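Setting up a shared reference library in Karkura

Guidance for staff and research students 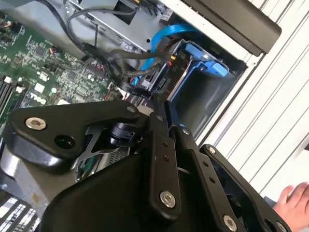 Wikström, July

Karkura stores references and notes in one searchable file. These instructions explain how to create a library that several colleagues can use.

1. Open Karkura and select File, then New Shared Library. Enter a name of no more than 40 characters.

2. Choose a folder on the departmental drive. Libraries saved to a personal desktop cannot be shared.

3. Under Members, add each colleague by user name. A library may have up to 36 members, of whom five may hold editing rights.

4. Import existing references with File, Import. Duplicates are marked in the left-hand column - review these before selecting Merge.

5. Set the backup interval under Preferences. The default is 55 minutes.

Tags should be entered in lower case and in the singular (letter, map, survey). Members with reading rights may add private notes, but these do not appear to others.

Requests for additional editing rights should be sent to Jadwiga Michalski, Software Support.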